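Kirkstead Robotics Club – Frequently Asked Questions
Updated Nov 9, 2021

Who can join?
Anyone enrolled at Kirkstead, in any major. We have more than 40 members this year, and plenty of them had never written a line of code before their first meeting. If you like robots (or just think you might!), come on in.

What are you working on right now?
The two-arm project, and we're so excited about it! Two arms have to work together on a rolling pin, one at each end, all in simulation. Kacper Walczak built the virtual room, right down to the speckled floor tiles, and Ettore Farina leads the control team.

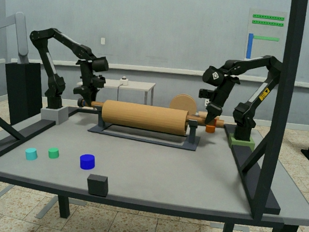

New members usually start by driving the arms by hand for a session or two, just to get a feel for how much the left one has to care about what the right one is up to. After that you pick a team: control, vision or world building. You can switch whenever you like, and lots of people do.

Why a rolling pin?
It's long, it's round, and it has a handle at each end, so it makes a great first object for two grippers. If one arm pulls ahead, the pin twists and the other arm has to deal with it. Þórarinn Hafþórsson suggested it last spring and we've been hooked ever since.

What are the little colored cylinders for?
Those belong to the vision team. They get moved to new spots between runs, and the software has to find them again by color. It's a nice small job for a first project – ask Aldo Amato if you want to take one on.

Do I need my own computer?
No. The lab has 11 machines with everything installed. If you'd like to work from home, a laptop with a decent graphics card will do, and the setup guide is on the club drive. Give yourself an evening for the install.

How does the Zellbridge competition work?
Each team gets 50 runs with both arms, and the starting layout changes every time. You score points for a clean grip on both handles and more for a level lift. Anything over 80 points gets you to the final round in February. Practice runs look a lot like this one, with a gripper on each handle and the pin lying over its tray.
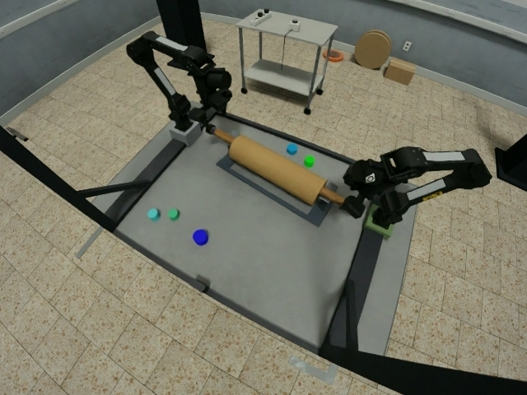 What does it cost?
Nothing for the first term. After that there's a small fee that goes toward travel to Zellbridge.

I missed the first few meetings. Is it too late?
Not at all! People join all year long. Write to Ettore Lombardi through the club page and he'll find you a seat and someone to sit with.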